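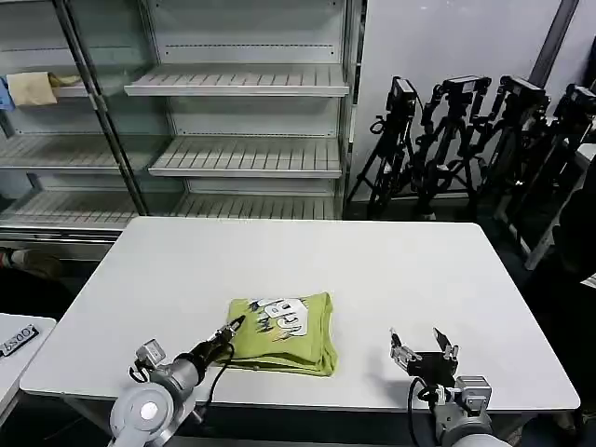
About Hondeo

Family portraits, Dustport. Mostly kids, mostly between starting school and leaving it. Babies get plenty of photos, then it all goes quiet about age six. We like the quiet bit. Missing teeth, big feet, the year they won't wear anything but football shorts.

Started in a garage. Moved to the old Frota building up the hill when the garage got too small for the backdrops. Still two of us. Nearly 600 families through the door so far, and a fair few of them come back every year for the same photo in the same chair.

How it works

Book a morning or an arvo. A sitting is $100 and you keep all the files. No packages, no hard sell at the end. First 15 minutes the camera mostly stays down — kids poke around, pick some music, decide if they like us. Teenagers can bring a mate. Dogs welcome, ring first.

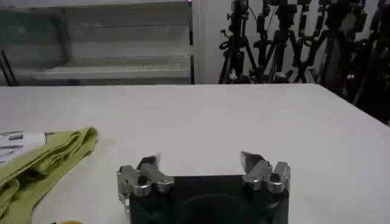 One mum wrote to us in January that she'd nearly cancelled because her daughter had gone off having her picture taken, and now the print is up in the hallway and it was the daughter who chose it. She also said the parking is terrible. Fair enough. Try the street behind.

Nurero albums

Our own line, put togther in the back room. You add a few pages each year and it grows with them. Linen cover, your choice of colour. Allow a bit longer before school holidays, we get swamped.

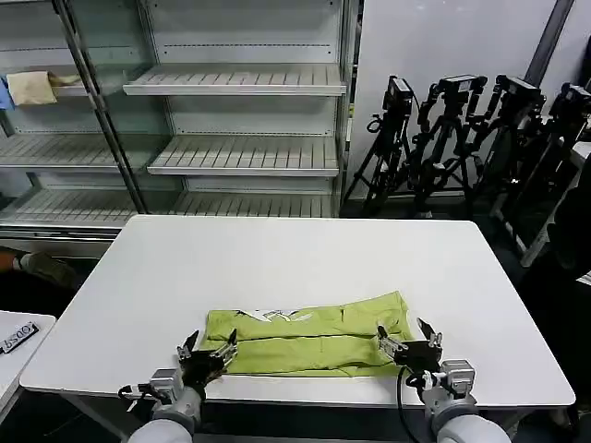 We get asked what the kids should wear more than anything else. Whatever they'd pick themselves. Matching white shirts are fine if thats your family, but in ten years you'll want the favourite. A lime-green T-shirt with a white print on it, like the one folded up on the table there, suits us fine. Bright is good. Bring a spare top for little ones, and anything they've carried round since they were small.

Closed from 18th December, back in January. Messages still get read, just slower.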